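Why Plastic Things Have a Line Down the Middle
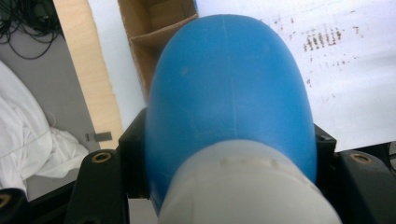
Page last changed: September

Find the faint line that runs down the middle of the blue dome. It looks like a seam line. Many plastic things have one, and on a lot of them it is there for the same reason. This page explains how such a line gets there, what else you can find on a plastic surface, and how to look for these marks at home.

What a mold is

A mold is a hollow shape. If you have made ice cubes or a gelatin dessert, you have used one. A liquid goes in, it becomes solid, and it keeps the shape of the hollow.

Factory molds are usually made of metal. The plastic starts as small grains called pellets. A machine heats the pellets until they are soft enough to flow, and then pushes the soft plastic into the mold. The plastic cools and hardens inside.

Why there is a line

A hard plastic part cannot be lifted out of a closed metal shape. The mold has to open. Most molds are built in two halves that are pressed together very tightly while the plastic goes in.

The place where the halves meet is called the parting line. Even in a good mold there is a very small gap there. A little plastic enters the gap and leaves a thin raised line on the finished part. Engineers also call this line the parting line. If a lot of plastic gets into the gap, the extra piece is called flash, and it is trimmed off.

Hollow things

Many hollow things, such as bottles, are made by blow molding. A soft tube of plastic hangs between the two halves of a mold. The halves close around it. Air is blown into the tube, and the plastic stretches outward until it touches the mold on all sides. A bottle made this way often has a line up one side, across the bottom, and up the other side.

Ridges

The pale section below the dome has a band of small raised ridges along its upper rim. A surface with small ridges or bumps for gripping is called knurled. On a bottle cap, the ridges give your fingers something to push against when you turn it. Smooth plastic slips more easily, mostly when your hands are wet.

Scuffs

Small pale marks are common on colored plastic. When a hard object rubs the surface, it makes tiny scratches. The scratches scatter light in many directions, so they look lighter than the plastic next to them. There are pale scuffs on the blue surface too. A scuff can point any way at all. A parting line follows the place where the mold opened.

Try it

You will need two plastic things from your home and a flashlight. Ask an adult which ones you may use. Empty, clean containers work well.

1. Make the room a little dark.
2. Hold the flashlight low, so the light goes across the plastic from the side.
3. Turn the object slowly and look for a thin straight line or a curved one.
4. Slide a fingernail gently across the line. Can you feel it?
5. Draw the object and mark the line in red.

Words to know

Flash: extra plastic that gets into the gap between mold halves.
Knurled: covered with small ridges or bumps for grip.
Parting line: the line where the halves of a mold meet.
Pellet: a small grain of plastic.

Text: Kalliopi Bakalis
Checked by: Ismail Ait Ali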